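Ticket 769: Hand-held grippers, second pair – purchase planning
Opened by: Senthil Pinto
Project: Zela
Status: Waiting on vendor
Priority: Normal

Summary
We want a second pair of hand-held grippers before the next block of kitchen sessions. I need help working out what to order from Dredell, what we can reuse, and whether the spare fingers should go on the same purchase order.

Log

Opened, Senthil Pinto
Hi all! Really excited to get this one going. The pair we bought in August has been in use nearly every working day and people love it, but when one side goes out for service the whole station stops. A second pair fixes that. Dredell quoted 590 per gripper, fingers included, shipping not included. I'd like to buy two.

Reply, Starkatmont purchasing desk
Thanks Senthil. Does the 590 cover the mounting plates? The last invoice had them on a separate line and it held up approval. Please also confirm whether you need new screws or are reusing the old ones.

Reply, Senthil Pinto
Good catch – plates are included this time, I have it in the quote. Screws too. I'd still like a spare bag of them in the drawer, they're cheap and they love to roll under things.

Reply, Avotiņš (workshop)
Before you spend on fingers, can you tell me what they're slipping on? If it's the cups I'd blame the grip width setting. If it's the sticks, that could be finger wear, and then I'd order three spare sets and stop worrying. What else is in the task set now?

Reply, Senthil Pinto
It's the sticks. Cups have been great! Thin round ones turn in the fingers when you lift from one end, and the square-section one behaves much better. We added sticks with different finishes on purpose, so I don't want to drop the hard ones from the set just to save the fingers. The cloth stays too, it makes setup so much quicker.

Reply, Avotiņš (workshop)
Makes sense. Try this before the order goes in:
1. Wipe the finger pads with a damp lint-free cloth and let them dry.
2. Swap left and right fingers. If the slip moves to the other hand, it's wear.
3. Check that the screws on the top plate are snug. Don't crank them, the plates will flex.

Reply, Senthil Pinto
Did all three this morning, Monday, October 7, 2024. The slip moved with the fingers, so wear it is, and I'm happy to have a clear answer. Please add three spare sets to the order. I've asked Dredell for a price on those and for a lead time on everything together. Picture of the stick task attached for the purchase file.

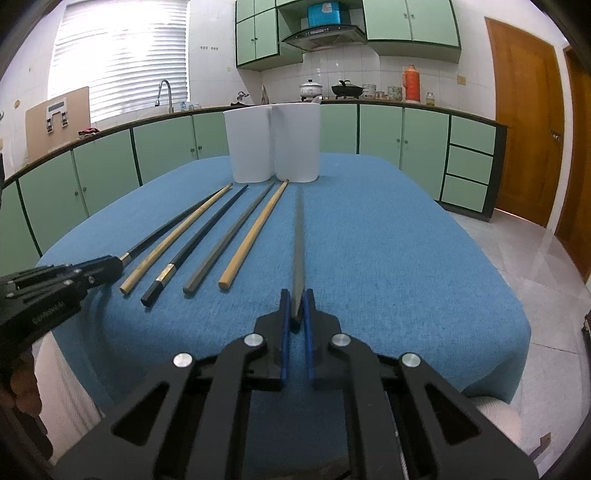
Next steps
Senthil: forward the Dredell price for spare fingers as soon as it arrives.
Purchasing: hold the order open so grippers, fingers and screws ship together.
Avotiņš: keep the worn fingers for comparison with the new ones.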